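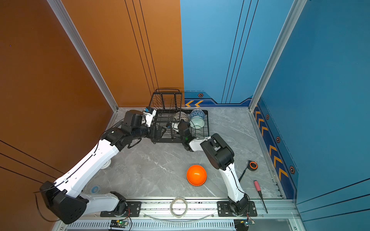
Figure 3. Dual-arm cell with both grippers at the dish rack, seen from above.

4.2 Equipment planning

We planned the purchase around the task and worked back to the hardware. Dish handling needs two arms that can reach the same rack, so a single-arm cell was ruled out early. Both arms share one aluminum rail at the front of the work surface (Figure 3), and we priced the rail, mounting plates and arms as one order from Delton. Flanance quoted the arms separately, but the mounting parts would have come later.

The wall panels were a separate line. We wanted printed panels on more than one side so that the background could be changed between sessions - Ullo makes these to size, and a spare set cost 155 dollars.

Small items were harder to plan for. Bowls, racks, lids and hand tools came out of a fund of 500 dollars, and we set aside 40 dollars a month for breakage. Cables and tubing were left out of the first budget and added in September. The Rocha site, which copied our list, reported 23 line items against our original draft, most of them brackets and connectors. We suggest that other labs price spare grippers in the first order, as ours had to be bought on a second request with its own shipping charge.

Shares: 40

Comments

Does the arm price include the controllers? Ours were billed separately.

Useful section. I would add a line for replacement cables.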